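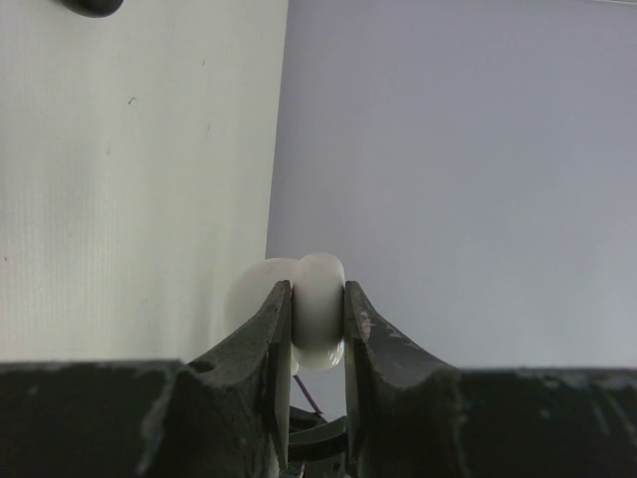
Who signs the sheet before the arm is switched on?
The student running that bench signs first, then the lab supervisor. Both names go on before power.

Draltanville Robotics Club
Pre-Run Safety Checklist, Gripper Bench 2
Term project: small parts handling

1. Emergency stop pressed and reset. OK
Comment: Button is stiff. Still latches every time.

2. Floor tape clear of bags and stools. OK after correction
Comment: Two backpacks moved to the rack.

3. Safety glasses on everyone inside the tape. OK

4. Gripper fingers, surface condition. OK, monitor
Comment: Dark finish is scuffed on both fingers, with a chipped patch near the tip of the right one. Check for sharp edges before each run. Do not file or repaint without asking.

5. Wiring at the gripper. OK, monitor
Comment: Thin reddish-brown wire runs between the fingers, close to the linkages. Look at it again at the end of the session.

6. Finger screws checked with the Koyama driver. OK
Comment: Driver goes back in drawer 6.

7. Speed limit set in Visteck software. FAIL, then OK
Comment: Was left at 215 mm/s by the last group. Reset to the class setting and saved.

8. Fundetti power supply, cord and plug. OK
Comment: Label is peeling. New one requested in December.

9. Hands out of reach before closing the gripper. OK
Comment: Call "closing" out loud. Second reminder given to this bench.

Result: cleared to run
Recheck: items 4 and 5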